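Riteo Bin Transfer Cell, Two-Arm

Product group: Research cells and benchmarks
Part number: RT-BT2
Data sheet revision: 04/05/2018
Availability: Built to order

Overview

The Riteo Bin Transfer Cell is a tabletop two-arm workstation for research on picking and placing small retail goods. It is supplied with the Drarkeck grasp sequencing method installed, and with the recorded trials on which the results on this page are based. The cell is intended for laboratories that want to reproduce those results, compare their own method against them, or collect further trials under the same conditions.

The cell is not rated for production use. Customers who need a packing or sorting line should see the Jiltton series.

What the method does

Drarkeck decides which arm acts next and which item it goes for, given two arms that share one work area. Most two-arm cells divide the table down the middle and let each arm work its own half. This is safe and simple, but one arm is often idle while the other has a full bin in front of it. A fixed split also does badly when goods arrive unevenly.

Drarkeck drops the fixed split. Each candidate grasp gets a score made up of three terms: expected grasp quality, travel time, and the cost of blocking the other arm. The third term is the new part. It is computed from the swept volume of the planned motion, including the cable loop at the wrist, which earlier versions of the planner left out. Leaving it out gave paths that were clear on paper and snagged on the table.

The scores are recomputed after every completed motion. There is no look-ahead beyond the next item for each arm. A longer look-ahead was tested and is covered under Known limits.

Results

The reference study ran 1063 transfers on a single cell, using 70 different items. Items were drawn from cosmetics, pharmacy goods and small household stock, all in their retail packaging. Three conditions were compared:

Fixed split – each arm restricted to its own half of the table.
Open, no blocking term – both arms free, conflicts handled by stopping the slower arm.
Drarkeck – both arms free, blocking term active.

Drarkeck finished bin sets faster than the fixed split in every uneven layout. In even layouts the difference was small, and in a few cases the fixed split was ahead. The open condition without the blocking term was the slowest of the three whenever the bins stood close together. The arms spent much of their time waiting for each other.

Of the 1063 transfers, 246 were run with bins touching or nearly touching. This subset is reported separately in the data package. It is the hardest layout for the planner, and the one most users ask about.

Grasp failures were logged by item type. Upright tubes were the worst group. A tube standing on its cap has a small footprint and tips if the tool comes down off center, and the crimped end gives a suction tool almost nothing to seal on. Cartons with peaked tops were the next worst, for a similar reason: there is no flat upper face. Both groups improved when the planner was allowed to choose a side approach, at the cost of a longer path and more blocking.

Bottles were mostly reliable. Failures in this group came from labels lifting under suction and from caps that turned when gripped.

What is supplied

Two six-axis arms on a common base rail
Two wrist tool mounts with quick connectors
Suction tool and two-finger gripper, one of each per arm
Controller with Drarkeck installed
Overhead depth camera and mounting post
White tabletop panel and back panel
Set of 7 plastic bins, mixed sizes
Calibration target and printed setup sheet
Data package on drive, covering all reference trials

Items for handling are not supplied. The item list in the data package gives dimensions and mass for each one so that close substitutes can be found.

Bins and layout

Bins are ordinary household tubs and crates in cream and yellow. They were picked to differ in height, wall angle and rim shape. Deep bins with flared walls limit how far the wrist can tilt, so the planner falls back to a near-vertical approach inside them. Shallow tubs allow more freedom, but items in them slide further when touched.

Bin positions are not fixed by jigs. The overhead camera finds the rims at the start of each trial, and the planner works from that result until the trial ends. If a bin is bumped out of place, the trial should be stopped and logged as a bin shift. Do not correct the position by hand and continue. Trials handled this way were removed from the reference set.

Lighting

Light the cell from above and slightly behind the operator. Shadows of the arms on the tabletop are acceptable and are present in the reference data. Strong side light is not acceptable – it causes false edges on light-colored rims, and rim detection is the step most sensitive to lighting. Blinds should be closed if the cell stands near a window.

Cable routing

Each wrist tool is fed by a single cable that enters the connector from the side and loops back toward the upper arm. Leave the loop at the length given on the setup sheet. A shorter loop pulls on the fitting at full wrist rotation. A longer one falls outside the volume the planner assumes, and the blocking term will then be wrong.

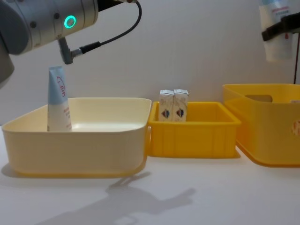
Check the loop length again after any tool change. The planner does not measure it. If a different cable has to be used, enter its loop radius and exit angle in the tool file before running a trial, and note the change in the trial log. Results obtained with other cables should not be pooled with the reference set unless the two values match.

Known limits

Look-ahead. Planning two or more items ahead gave no gain in the reference study. Item positions changed too often between picks, and the longer plans were thrown away. Laboratories working with rigid trays may see a different result.

Clear packaging. The depth camera loses transparent and glossy wrap. Such items were excluded.

Handover. The method does not pass items from arm to arm. A research build with handover was started in November and is not part of this product.

Speed. All reference trials were run at reduced speed. The blocking term has not been tuned for full speed and tends to be too cautious there.

Comparison with the Heffernan cell

Customers who own the older Heffernan single-arm cell can reuse its camera, post and tabletop panel. The arm and controller cannot be reused. Trial logs from the Heffernan cell load in the viewer, but they have no blocking data and the related plots will be blank.

Item files are compatible in both directions. Tool files are not. Convert them with the utility on the drive, then check each tool offset against the calibration target before the first trial.

Ordering

Order under part number RT-BT2. State the supply voltage and the preferred side for the controller cabinet. The data package can be ordered alone as RT-BT2-D. Spare tool cables are sold in pairs under RT-BT2-C and arrive with the loop position already marked.

Related products
Heffernan single-arm cell
Jiltton sorting series
Riteo depth camera post, tall version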